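Notebook, 09/08/2023

Back on the sanctions monitor this morning, the one that reads through ceasefire reports and tags each violation by place. I'd promised myself I'd only tidy up the place names and be done by lunch (ha!).

The trouble is Pletau. We have it in the gazetteer as a town, but half the reports mean the district, and the district straddles the contact line. So a shelling report filed from the eastern bit gets pinned to the town square, on the wrong side of the line altogether. I pulled 300 reports out of the 3,000 we hold and read them by hand, with a lot of tea. My fix for now is a second entry, "Pletau (district)", and anything without a street or village goes there.

Kadton is much better behaved. Tosska I'm less happy with: the two sides spell it differently, and the matcher treats them as separate towns, so we've been double-counting every time both of them complained about the same night. I've merged the spellings. If anyone has a chart from before today with Tosska on it, please bin it!

Also re-ran the December batch with the distance limit at 500 metres. Slower, but I like the clusters more. Leaving it there unless somebody shouts.

Oh, and Ông keeps turning up as a place when it's plainly a surname in the bylines. Added to the stop list. 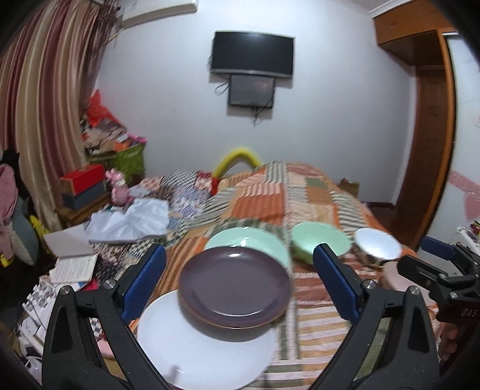
## Still to do

- Redo the Pletau map with the district split
- Check whether the extension vote dates are local time or Brussels time (I think we've mixed them)
- Write up the Tosska merge properly, my scribbles won't mean much in a month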